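Drawing group moves upstairs from Tuesday

The Foltcombe drawing group will meet on the second floor of Rosmont House from Tuesday, in the rooms the sewing class gave up in August. The start time stays at 7pm and the cost stays at £2 a session, paid at the door. Please use the side entrance on Gudeta Lane, as the front doors are locked at 6.

Paper is provided. Bring your own pencils if you have favourites, preferably a 2B and something harder.
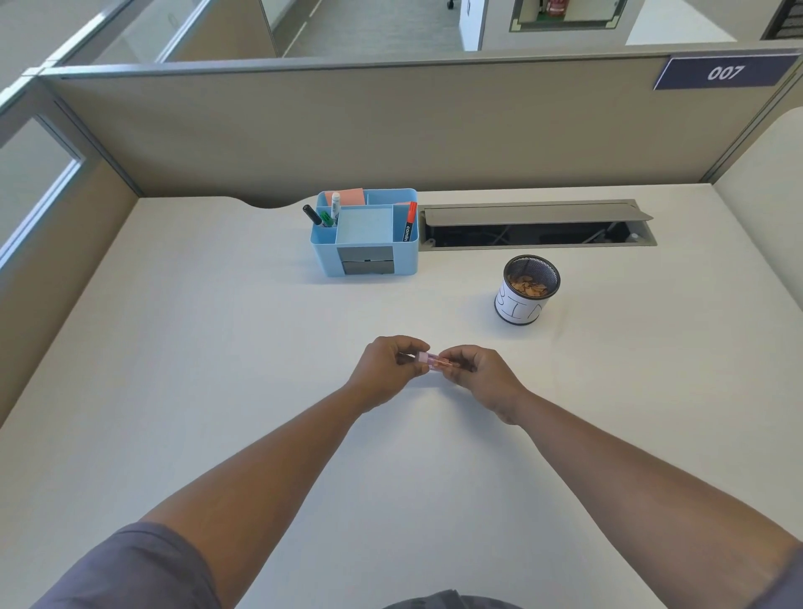
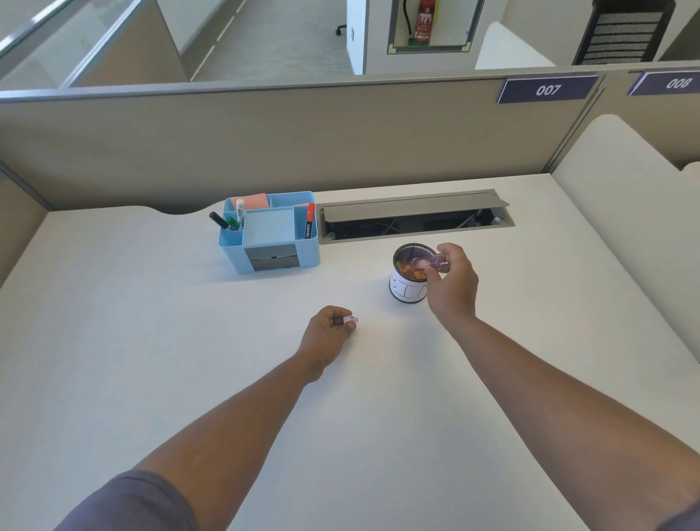
Pencils need a good point for the first half of the evening, which is given over to line work.

One member wrote in after the last issue to ask whether the move meant the end of the still life table, saying that she had only joined for that and would rather draw a jug than a person any day. The still life table is staying. It will be set up at the window end, and the life model will sit at the other end every second week as before.

The new rooms hold 20 people comfortably. The old one was full most weeks from spring onwards and several people were turned away, so places will now be booked ahead. Put your name on the sheet at the Rosmont desk or ring extension 1254 before noon on the day. If you book and can't come, please let the desk know so the place can go to someone else.

There is a lift, but it stops at 9pm. Anyone who needs it should plan to leave the rooms by ten to.

Easels are shared with the day classes and must be folded and put back against the wall. Charcoal is allowed, but fixative spray is not, as the windows on that floor don't open. Oil paints are still for the Saturday session only.

The autumn show will hang in the Inevico corridor again. There is space for around 100 drawings, up to A3, unframed. Write your name and a title on the back in pencil and leave work flat in the plan chest, top drawer. Entry forms are at the desk.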